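The Last Season of Rellura

The network gave us 13 episodes and canceled us after nine. The other four were already shot. They sat on a shelf in Burbank until a cable channel bought them to fill a hole on Monday nights, between a fishing program and a repeat of the fishing program.

I played the neighbor. On a show about a family who runs a motel on the moon, the neighbor is a hard part to explain. I came in through the airlock in every episode, said "Anybody home?" and borrowed something. I had a contract for 292 lines across the season. My agent had counted them. The robot butler had more.

The channel that bought the lost episodes was called Prakitz. It wanted a reunion special to go with them, one hour, with songs. None of us could sing. The boy who had played the son was now forty-four and sold boats, and he said he would do it if he could keep his mustache. The mother wanted her own trailer. The father had died, so they wrote that he was on Mars.

Wardrobe called me on a Thursday and asked if I still had the striped shirt. I told them I did. It had been in a drawer through two marriages.
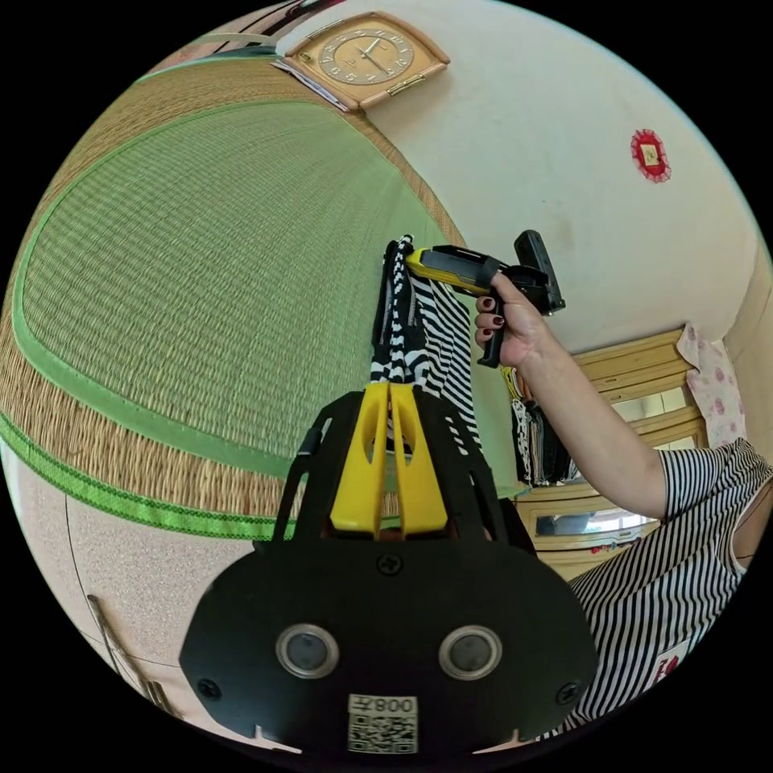
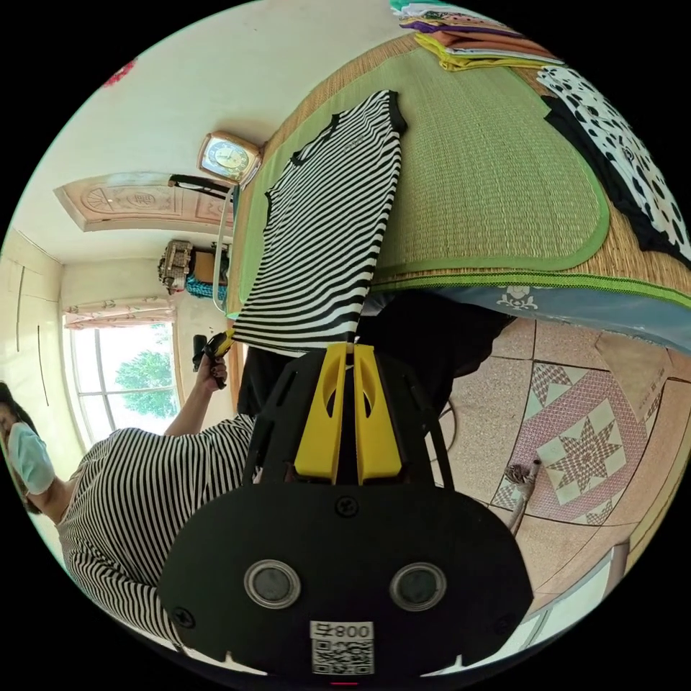

Black and white stripes.

The taping was at the Volik Theater, which has 2,565 seats. They filled the front section and hung a curtain across the rest. A man came out and taught the audience how to clap. He was good at it. By the time the band started, they were clapping for the exit signs.

I waited in the wings with the woman who had played my wife for 2 episodes before they decided the neighbor was a bachelor. She had driven up from San Diego for one joke. She asked me if I remembered what happened to her character. I said I thought she went back to Earth. She said no, they never shot anything. One week she was there and the next week I had a dog.

"Whatever happened to the dog?" she said.

"He got a series," I said.

The stage manager pointed at me. The airlock was new and built for somebody taller, and the handle was on the wrong side. I stood behind it and listened to the mother and the son do the Fallahi number, the one with the suitcases. They were flat — both of them, by the same amount, so it nearly worked.

Then the music stopped and the light over the door went green. I pulled the handle and walked in.

"Anybody home?" I said.

They had been told when to clap, and this wasn't one of the places. They clapped anyway. I stood there in my shirt and waited, and when it got quiet I asked the mother for a cup of sugar.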